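보낸 사람: 조작 학습 메일링 리스트 회원
제목: Re: [조작학습] 손잡이형 그리퍼 시연이 원격조종을 대체할 수 있을까요
날짜: 수요일 오후

> 저희 Serkau 쪽은 원격조종을 접고 손에 쥐는 그리퍼로 넘어가기로 했습니다.
> 그릇을 쟁반에 옮기는 과제만 시연 3,738개를 모았고, 작업자들도 훨씬
> 편하다고 합니다. 로봇 없이 사람이 직접 보여 주니 동작도 자연스럽고요.
> Lekatis에서도 원격조종 장비를 더 늘릴 이유가 없지 않을까요?

숫자는 잘 봤습니다. 그런데 3,738개 중에서 걸러내고 남은 게 2,297개라는 얘기가 첨부 표 맨 아래에 작게 들어가 있더군요. 본문에는 왜 안 쓰셨는지 궁금합니다. 탈락 사유도 "품질 미달" 한 줄뿐인데, 추적이 끊긴 건지 그릇을 놓친 건지 팔이 따라갈 수 없는 자세였던 건지에 따라 결론이 완전히 달라집니다.

작업자가 편하다는 말은 믿습니다. 저도 해 봤고 확실히 편합니다. 다만 편한 이유가 문제입니다. 사람 손목은 접시 테두리를 앞에서 집든 옆에서 집든 별 고민 없이 돌아갑니다. 우리 팔은 그렇게 못 돕니다. 원격조종이면 조종하는 사람이 그 자리에서 관절 한계에 걸려 욕을 하고 다른 길을 찾는데, 손으로 한 시연에는 그 과정이 통째로 빠져 있습니다.

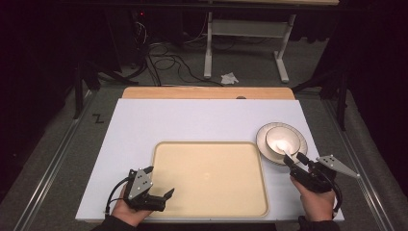

접시 두 장을 포갠 채로 테두리를 물어 옮기는 경우가 특히 그렇습니다. 사람은 위 접시가 밀린다 싶으면 손에 힘을 더 주거나 각도를 살짝 눕힙니다. 손잡이로 전해지는 느낌을 보고 하는 일인데, 우리가 기록하는 건 위치와 벌림 폭뿐입니다. 정책이 배우는 건 결과로 나온 궤적이고, 왜 그 순간 기울였는지는 데이터 어디에도 없습니다. 카메라만 보고 그걸 알아내리라고 기대하는 건 좀 낙관적입니다. 흰 접시에 조명이 번져서 표면이 날아가는 조건이면 더합니다.

Veramum 그리퍼로 바꾸면 해결된다는 의견도 예전에 올라왔는데, 턱 모양이 바뀌면 파지점이 바뀌고, 그러면 기존 시연을 얼마나 살릴 수 있는지부터 다시 따져야 합니다. 그 비용 계산은 아직 못 봤습니다.

원격조종이 더 낫다는 주장을 하려는 건 아닙니다. 느리고 피곤하고, 화면으로 보면 깊이를 자꾸 틀립니다. 저희도 오후가 되면 쓸 만한 시연이 눈에 띄게 줄어듭니다. 그래도 로봇이 실제로 낸 동작이라는 점 하나는 확실합니다.

장비 얘기를 하기 전에 이렇게 해 보면 어떨까요. 같은 과제, 같은 그릇으로 양쪽에서 시연을 70개씩 모으고, 손으로 한 쪽은 팔에서 그대로 재생해 봅니다. 학습은 그다음입니다. 재생도 안 되는 궤적이 많으면 개수 비교는 의미가 없습니다. 평가에는 시연에 안 나온 접시 위치를 꼭 넣어 주시고, 실패한 시도도 영상째로 공유해 주세요. 지난번 Valdovinos 보고서처럼 잘된 것만 골라 붙인 영상은 사양합니다.

탈락한 시연의 원본 로그, 지우지 않으셨으면 8월 전에 받아 볼 수 있을까요?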